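Keep the old workstations

Every February the office goes through the same routine. Machines that have run without trouble for years get a sticker and a place on a pallet, and new ones arrive in boxes. I think most of that money is wasted.

The quote we had from Betancur last winter was $1,933 per desk. A new drive and more memory for the machine already under the desk would have cost a small part of that. People who have never taken the side panel off tend to assume there is nothing in there worth saving.

I would ask them to look at a Dell board with memory slots on both sides of the processor socket. A board laid out like that was meant to be worked on.
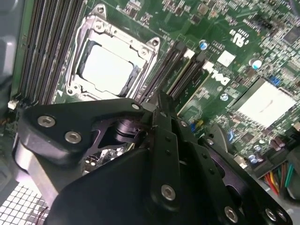 What repair asks of us

Repair takes time, and somebody has to be paid for it. Muvex will service an older tower in 2 hours if the parts are on the shelf. That is a fair price for a few more years of use.

Some machines are past it – a cracked board or a dead power supply with no replacement to be had. Send those to the recycler. The rest should stay where they are until they stop doing the job.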